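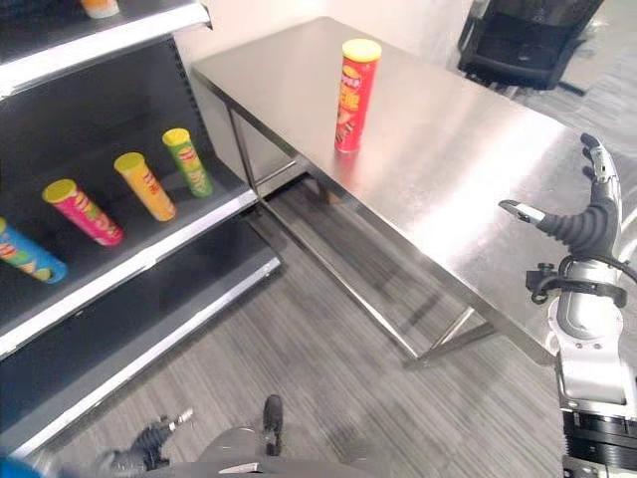 How does food get to the shop?
Information for pupils aged 7 to 10
Published by the Amundsen Food Learning Centre
Last reviewed: 2018-09-10

Every shop that sells food depends on a long line of people and places. This line is called a supply chain. It begins with the grower and ends when a customer carries the food home.

Where it begins

Many snacks start in a field. Potatoes, maize and wheat are crops, and farmers plan their planting months before harvest. After the harvest, the crop is sorted and taken to a factory or a mill. Potatoes may be kept in a cool, dark store until they are needed. Light can turn them green, and green potatoes are not good to eat.

At the factory

Food is washed, cut, cooked and packed. A package has several jobs to do. It keeps out air and damp, which would make a crisp snack go soft. It protects the food from being crushed. It also carries the label. By law, the label must tell the customer what is inside, and it must point out ingredients that can make some people ill, such as milk or nuts.

On the road

Packed food travels in large boxes to a warehouse. The warehouse at Arard serves 200 shops. Ulla Nordin, who manages it, explains that each shop sends in an order in the evening and the boxes leave before sunrise. The furthest shop, in Mamach, is a drive of about 13 hours, so its order is loaded first.

In the shop

When a delivery arrives, staff check it against a list. They then fill the shelves.
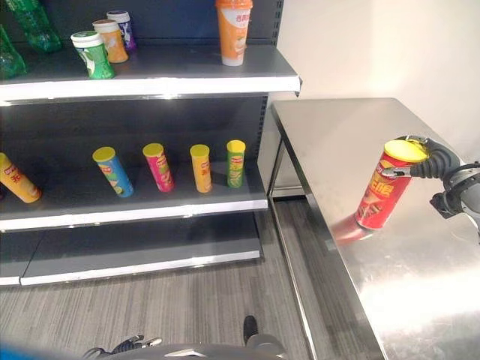
Older stock is moved to the front and newer stock is placed behind it. Shop workers call this rotation, and it means that less food is thrown away. Heavy goods are usually kept low down - a falling jar can hurt someone.

Shops also think about the time of year. In December, many people buy more food for visitors, and orders must be made early.

Words to know

Crop: a plant that is grown by farmers in large amounts.
Harvest: the time when a crop is gathered in.
Stock: all the goods that a shop has to sell.
Warehouse: a large building where goods are kept before they go to shops.

Something to try

With an adult, choose one packet or tin from a cupboard at home. Look for the name of the country where it was made and find that country on a map. Ebbe Holmgren, our schools officer, is pleased to receive maps and drawings from classes. Please write the name of your school on the back.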